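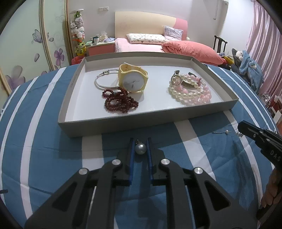
Members' visit to Matonetti

Our May visit was to Matonetti, who collect practice material for household robots. We had been told to expect work on small objects, and the demonstration was given over to jewelry. It was held in a bedroom, with everything set out in a shallow gray cardboard tray on one of the beds. A few of us had to follow from the doorway.

Embla Tveit ran the session. She explained that her team does most of its work with hand-held grippers. A person takes one in each hand and does the job with the jaws instead of with fingers. Each gripper carries a camera, and what it records is used later to teach an arm with the same kind of jaws. She said this is quicker to set up than driving an arm by remote control, and that the kit can be carried into an ordinary home in two cases.

The job was tidying. Pieces go from the bedspread into the tray, or come out of the tray one at a time and are laid down separately. Watches and bangles are the easy part, according to Embla, as there is always an edge to get hold of. Beads are the trouble. A strand will go limp over the jaw and slide off, and a pile of bracelets tends to come up all together when you wanted one. Single pearls have their own problem. They roll, and a pad that meets one slightly off center will push it away across the cloth.

She showed us the approach she teaches new operators. Open the jaws wider than you think you need, come down slowly with the piece in the middle, stop, and only then close. The stop matters. Without it the recording has no clear point where the reaching ends and the gripping begins, and the people who label the recordings have to guess. Operators who are good with their hands are often the worst at this, and it takes a while to slow them down.

Jhair Urrego asked about the blue pads. They are there for grip, and they are the part that gets replaced most. Matonetti changes a set after 1,000 picks whether it looks worn or not. They tried leaving them longer last year and found that the small beads began to slip before anything could be seen on the surface.

We then watched some slower work on the smallest pieces, with the second gripper kept to one side. 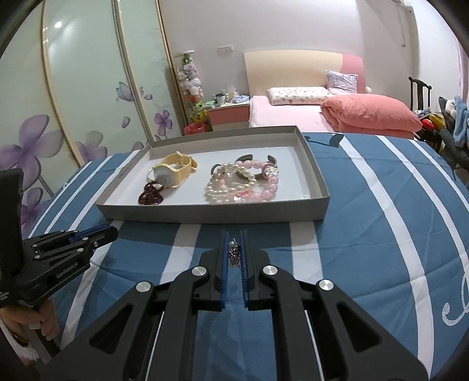 Marisol Alvarado thought the hanging pieces would be harder for a robot than anything else on show, as they go on swinging after they have been lifted and the camera sees a different shape every moment. Embla agreed. Her operators now wait for the swing to die down before they move sideways, and a run where they forget is marked and kept apart. She does not throw those runs away -- Sotelo, who use some of the recordings, have asked for the untidy ones too.

There was time for members to try. Gladys Ccori picked up a watch by the strap at her first go and had much less luck with the beads. Several of us closed the jaws too early. The grippers are lighter than they look, but holding one level over a tray is tiring, and operators stop for a rest every 60 minutes. A full session is 100 runs, with the pieces mixed up again between runs so that no two start the same.

Questions at the end were mostly about the room. Some members had expected a bare table and a plain wall. Embla said they did start that way, and an arm taught only on a bare table did poorly when it was given a striped cover and a soft surface underneath. A mattress gives when you press on it, so the height of the tray is never quite what it was a moment ago. They now work on beds, sofas and rugs as often as on tables.

The next visit is to Pelberg, to look at a packing line. Places are limited, and anyone who missed out on Matonetti will be offered one first. Flat shoes, please, and bring the signed safety form with you -- they will not accept it by email. Names to Naledi Van der Merwe.

Contact the newsletter | Copyright, all rights reserved | Back to top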